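A Morning Among the Blocks at Drasto
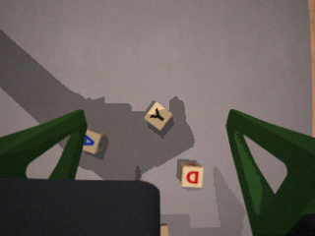
The green fingers over the Y block, in the simulator view.

I had been told to wear closed shoes for the Drasto visit, and I did, and then spent the first hour in a chair looking at a screen. Drasto packs wooden and plastic learning toys in a long low building on the edge of Dresitz, and before anything with a motor is allowed near a packing table there, it has to do the job on a computer first. The picture above comes from that stage. So does most of what I learned.

Our guide was Steinar Laxdal, who ran the packing floor for years and now runs what the door calls Line Preparation. Line Preparation is two desks, a kettle and a whiteboard nobody is allowed to wipe. Steinar gave the group the simulator first on the grounds that we would be less impressed by it later.

He has a point. On screen the job looks small: letter blocks on a gray table, a gripper coming in from above, a Y between its fingers, an A next to the left one, a red D lying upside down. Pick up a block, put it in a tray, go back for the next. A four-year-old could do it, as one man in our group remarked, and Steinar agreed that a four-year-old could, though not on the late shift.

The trouble is in how the blocks land. On the real line they come down a chute and stop wherever they like, and the A has a habit of parking itself exactly where a finger wants to go. People slide it aside with a knuckle without noticing they have done so. The software had to be taught the knuckle. Shadows were another sore point. The first version was trained under lighting as even as soup, and it went to pieces when it met a window. Now the simulator throws hard shadows across the table on purpose, the gripper's own included, and the lamp moves from one run to the next. Each new set of blocks gets 2000 practice runs before it goes anywhere near the floor.

Then we were let through to the floor, where the closed shoes came into their own. There are two packing cells in service and a row of ordinary tables beside them, which still do the gift sets and anything with ribbon. Ribbon, I was assured, is safe for another generation.

Rostyslav Hladun met us at the second cell. He packed alphabet sets by hand for nine years and now looks after both cells, with a headset and a tablet and a much better stool. I asked what had changed and he held out his wrists. They used to hurt by lunchtime and they don't now. He also said the days are longer. When you pack by hand you talk to whoever is across from you, and when you mind a cell you listen for a sound that means something is stuck. He misses the talking. He doesn't miss the letter Q, which used to arrive in short supply and hold up the whole table.

The numbers, for those who collect them: 105 people work in the building, and 43 of them have been through the cell training, which takes four days and ends in a test with deliberately dropped blocks. Drasto says no jobs were cut when the cells came in. Two people I spoke to over coffee said that was true, and added that when somebody retires from the packing tables the post tends to stay empty. Both statements can sit on the same shelf, and they seem to.

Pay came up as well. Cell minders get a grade more than packers, which pleased the minders. The packers point out that they are the ones called over to show the software people how a hand does it — usually in the middle of a rush — and that no grade has been found for this. Rostyslav thinks one should be. Steinar looked at the ceiling for a while and said it was on the whiteboard. I went back and checked. It is, in the lower left corner, under a drawing of a fish.

We finished in the canteen, where I had a decent barley soup and a roll that had been through some automation of its own. Visits are free but have to be booked, groups of up to twelve, and the Rivera bus from Dresitz station stops at the gate. Ask for the morning tour. In the afternoon the simulator desk is busy and you get a video instead. The next stop on my list is the bottling hall at Grargate, where I am told to bring ear plugs.

Contact | Copyright 2025, all rights reserved | Back to top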